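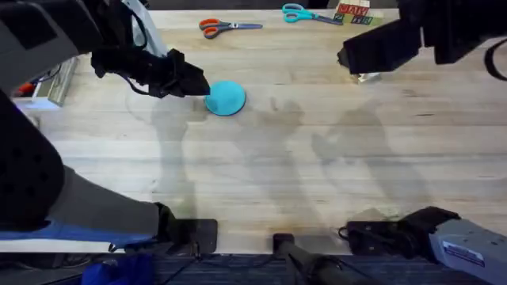
Light wood tabletop, round cyan piece at the gripper

Ticket: Welcome emails going out twice, open rate looks way too good
Opened by: Hortensia Durán (Bawa)
Product: Plulludia email, with the Brirnar signup form
Opened: August 14, 2019
Status: Solved (see the end)

Hi all! I run the newsletter and pretty much everything else with a send button at Bawa, and I've got a weird one. I'm going to keep adding to this ticket as I try stuff, so sorry in advance if it gets long.

Our welcome series is three emails. Someone fills in the Brirnar form on our site, Brirnar hands the address to Plulludia, and Plulludia sends email one right away, email two a couple of days later, and email three (the discount one) after that. It's been running like this since January with no drama at all.

Then a customer wrote in asking why we'd said hello twice. I checked, and yep, two copies of email one, same minute. I figured it was a fluke until I looked at the report. The list says 2238 contacts. Email one says 2936 sends. It's set to go out once per contact, so those two numbers should be a whole lot closer than that!

What I've tried so far:

Turned the series off and on again. No change. My own test address got two.

Signed up with a brand new address from my phone, in case my browser was doing something dumb with cached forms. Two again.

Added a test address by hand inside Plulludia, skipping the form completely. One email! So the series itself seems fine and whatever's going on happens between the form and the list.

Exported the contacts and sorted by email. No duplicates in there, which threw me, because I was sure I'd find every person listed twice. 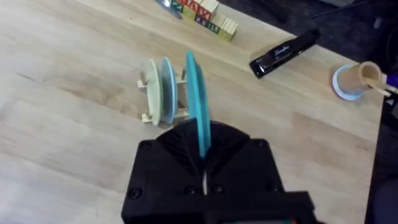 Next I went into the activity page for one of my test contacts, and that was more useful. There are two "joined list" events, a second or two apart. The first has the source as "Brirnar form" and the second just says "API". I don't remember ever setting up anything with the API, and I wouldn't really know how (I'm a words person).

Reply from Khải Chu, Plulludia support:

Thanks for all the detail, Hortensia, the hand-added test saved us a step. Two join events for one contact is how the series gets triggered twice. The contact record gets merged, so you won't see duplicates in an export, but each join starts its own run if "Allow re-entry" is on. Could you look at two things? First, is "Allow re-entry" checked under the series settings? Second, under Account, Connections, do you see anything besides Brirnar?

Me again:

OK so re-entry is checked. I think I did that on purpose back when we had people leaving and coming back for the holiday list, and then forgot all about it. And under Connections there's Brirnar and also something called Purnov, which I did not recognize, so I went and asked Diễm Kim, who looks after our website. She added Purnov a few weeks ago to try out pop-ups. The pop-up never went live, but when you connect it, it asks whether it should "sync existing forms," and she said yes because it sounded harmless. I would have said yes too!

So every signup on the regular form was being sent over by Brirnar and then sent again by Purnov.
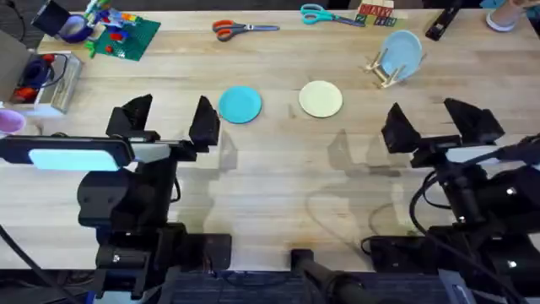
Before I pulled the plug I wanted to be sure I wasn't about to lose anyone, so I asked Khải whether disconnecting Purnov would drop contacts that had come in with "API" as their latest source.

Reply from Khải Chu:

It won't. Disconnecting stops new events and leaves contacts and their history alone. I'd turn off the form sync in Purnov first, then disconnect it on our side. Please uncheck re-entry too. Anyone partway through two runs will still get the rest of both unless you remove them from one. I can do that in bulk for you if you give me the go-ahead here.

Me:

Go ahead, yes please! Sync is off, Purnov's disconnected, re-entry is unchecked. Two fresh test signups, one email each. I also signed up a third time with an address that was already on the list and got nothing, so that part's behaving too.

One more question while I have you. Our open rate on email one jumped right when this started and I may have bragged about it in a meeting. Is that number junk now?

Reply from Khải Chu:

Bulk removal is done, and over 50 contacts were taken out of their second run. On the open rate: each copy counts as its own send, and the report adds up opens across copies without matching them to a person. I'd leave that stretch out of any comparison. You can set a custom date range on the report, starting from today's fix.

Me:

Got it, custom range saved. I've sent Diễm the steps so she can set Purnov up again later with the sync box left alone. You can close this one, and thanks a ton for the quick help!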